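Workshop notebook, Narnier
December, started 09:20
Basin task, simulated flat. Continued from the November pages.

Carried over: the change to the wrist limits is in on both arms. The old limits let the forearm fold back towards the body when the operator reached for the near rim, and the session had to be reset each time. Same build of Zabala as last month otherwise. Lighting left at default.

Task as written on the sheet: approach basin, pick up the green block, wipe the bowl from back to front, wipe round the taps, put the block back on the floor of the basin, withdraw both arms. Staff on the Plumus side have pointed out that this is the wrong order. On a real round the taps are done first and the bowl last, so that whatever comes off the taps is caught by the bowl wipe. The sheet was written by us from a floor plan. Reordered it, and the scoring script needs the same change before the next batch or it will mark the correct order as a fault.

State of the set before this morning: 253 attempts recorded, all operators, all flats. I have not sorted these by tap order and will have to. Some of the cleaning staff were doing taps first from the start and ignoring the sheet, and those attempts were scored down. Anyone who was told their scores were low in November should be told why.

09:50. Rota. Sessions at the rig are now capped at 50 minutes including log-in, with a break away from the screen before the next one. This was asked for by the staff and agreed by Plumus. The complaint was neck and forearm, mostly from holding the hand controllers up while waiting for the scene to load. The loading screen now allows the controllers to be put down without losing calibration, which removes part of it. The cap stays regardless.

Point raised again: session time at the rig was being entered as 'training' on the timesheet and time on the floors as 'rooms'. The bonus is worked out on rooms. So a person who spends the morning here loses by it, and the people best at the task are the ones asked most often. Plumus have put in a separate code at the rooms rate. It is on the new timesheets but not yet in the payroll export, so I am keeping a paper copy of the session log until someone confirms it has gone through.

10:30. What the machine is supposed to take over. Writing this down as it keeps shifting in conversation. The Jullton proposal covers basins and taps only, in the 8 serviced flats on the ground floor, at turnover. It does not cover beds, kitchens, floors, or anything a guest has left behind. The headcount on the ground-floor round is unchanged in the proposal. What does change is the order of the round. At present one person goes in, does the wet rooms, and moves through to the living area while the surfaces dry. With the machine in the wet room that person starts in the living area and goes back at the end to check, and the check is an addition that nobody had budgeted for. I timed a check with one of the ground-floor staff and a good part of it was getting past the base in the doorway. The base has to park elsewhere before the check begins. Added to the list for Jullton.

Also for Jullton: the stop button. On the unit they brought it sits on the far side when the base is up against a basin. A person coming in from the corridor cannot reach it without leaning across an arm. Staff want a second one, or a pendant by the door. I agree with them and have written it up as a requirement, not a preference.

11:15. Notes from running the task.

Depth is the main difficulty. From the head view the rim hides part of the bowl, and new operators come down early and touch the rim with one finger before the other has cleared it. From the wrist view the bowl is easier to judge but everything outside it is lost. Those who do well switch between the 2 views before descending and then stay on one. Switching during the descent is what produces the knocks. I have moved the view toggle to the left controller so it does not share a thumb with the gripper.

The green block slides when it is pushed at a corner. Friction value looks low for a sponge. If it is meant to be a sponge it also needs to compress, which the present model does not do, and the wiping scores are therefore scores for moving a rigid block along a surface. One of the cleaning staff said it was like doing a sink with a bar of soap. Fair. Asked the Zabala side whether there is a soft version and in the meantime we treat these attempts as reaching and grasping practice only.

Tap handles: cross-shaped, small. Wiping round them with a rigid block is not possible in any useful sense. Contact with a handle is at present ignored by the scorer. It should not be. In a real flat a knocked handle means water running with no one in the room, and the staff were quicker than we were to say so. Proposed: any contact above threshold ends the attempt and logs it separately.

Operators have asked what the far room is for. It has no part in the task, it came with the flat. Leaving it in, as the doorway gives a useful reference for which way the body is facing.

11:50. Views saved during the session.
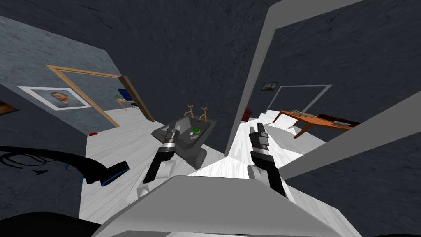 Both arms at the basin, block in the bowl.
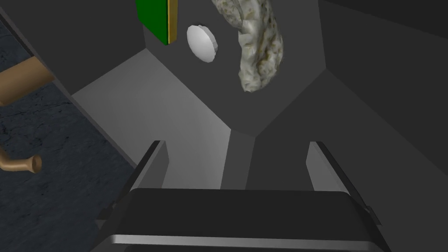
Page last changed: December, 16:40

First one is a good view for the written guide: the left gripper is over the left front corner and the right one is up on its own side, with the block between them near the right front. For a new operator I would mark the rim on a copy of it. In the second the fingers are open and well apart, and there is plenty in view past them that has no bearing on where they are going. Two of the new operators said they steer by whatever is brightest in the wrist view. Worth trying a lower contrast setting before we say anything about it in the guide.

To do:

Scoring script, tap order. Rescore the November attempts after that and send the corrected scores round.

Separate log entry for handle contact, threshold still to be agreed with the staff who do the ground floor.

Friction value, ask again.

Parking position and second stop, both to Jullton in one message.

Paper session log – keep in the drawer under the rig, pencil is fine, initials next to each line. Do not take it away until the payroll export has been checked against it.

Left-hand controller strap is fraying at the buckle. Spare is in the blue crate.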